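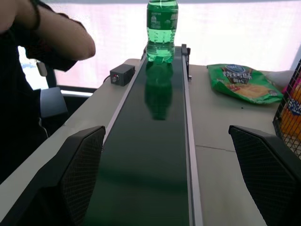
Zustuvska Shelf and Belt: gripper and camera comparison set

Version notes and data card for the shop-counter recordings

What is in the set

3,796 episodes of a two-armed robot handling packaged snacks and bottled or boxed drinks on a table with a wire rack and a short conveyor. The set was put together to compare two kinds of finger and two camera positions on the same tasks. It is small by current standards and is meant for testing and fine-tuning. We would not train a policy from scratch on it.

Each episode has:
- a wrist video for each arm
- a head video
- joint positions and gripper opening for both arms
- a one-line task instruction
- a finger label (textured or smooth)
- an outcome label (done, dropped, gave up)

Task groups

1. Belt to rack. Pick an item off the belt and stand it on the rack.
2. Rack to belt. The same in reverse, with the item named in the instruction.
3. Restock. Fill a gap in a row of matching bottles or cartons.
4. Tidy. Straighten a bag that is leaning or has slipped.

The items are crisp packets, soft drinks in plastic bottles and juice cartons. Packets and bottles are kept in separate splits for scoring, as one score across both hides most of the difference between the fingers.

The rack
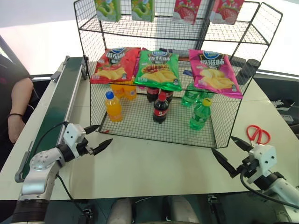

Written by the Trernuris bench team. Last changed Fri 3 October.

The rack is black wire mesh with an upper shelf and a lower compartment. Cartons go on the upper shelf, bottles below, and packets lean against the mesh at the front. Bottles are grouped by drink, with one of each group to the front. The front bottle is the target unless the instruction says otherwise.

Thin wire is hard on depth cameras. Expect holes in any depth map you work out from the head view, mostly behind the mesh. We left these alone.

Fingers

Textured: black, with a diamond pattern on the inner face. Used for most of the episodes.
Smooth: same outer shape, plain inner face. Used for 500 episodes, all in groups 1 and 2.

On bottles the textured fingers dropped less. On packets we found little between them, and the smooth ones let go more cleanly. Opening speed and closing force were the same for both.

Cameras

The wrist view is best for the last part of a grasp on the belt. It loses the top of tall items at close range, so it is a poor choice for reading labels. The head view shows both grippers and most of the rack but can crop the upper shelf. Policies given both views did better on group 3 than those given either one alone.

Known problems

- Strong window light washes out the background in some wrist videos. Exposure was left on automatic.
- The belt is glossy and mirrors whatever stands on it. One of our detectors boxed the reflection as a second bottle.
- People may be partly in view beside the table.
- 233 episodes have a late gripper signal, by up to 6 video frames. They are listed in late_gripper.txt and left out of the default split.
- Belt speed is set by hand with a knob and is not logged.

Splits

Use the default split if you want to compare with the Pakcombe baseline. The Sadowski split holds back all carton episodes for testing.

Planned for December: belt speed in the log, and smooth-finger episodes for groups 3 and 4.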